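Pensions for Those Who Served

By Reiko Wada
2018-09-22

Governments of every party praise the armed forces at parades. The record on pensions is less impressive. In Kenby district, 400 former soldiers have applied for the revised pension, and 88 of them have yet to receive a written reply.

The Ministry maintains that the delay is administrative. That may be so, but a widow in Wona who must travel to the district office each month to ask after her file will draw little comfort from the explanation. Parliament approved the funds in August, and the duty to pay them rests with the executive.

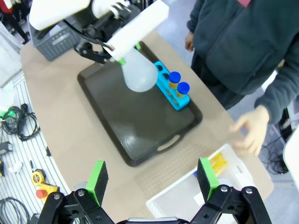

What should be done

The district office at present has 3 clerks assigned to military claims. Their number should be doubled until the arrears are cleared. Every applicant should be given a date by which a decision will be made, and payment should run from the day of application.

Ministers will address another rally of veterans at Kirkusar before the winter session. They would do well to bring with them a timetable for settling the outstanding claims, and to publish it in full.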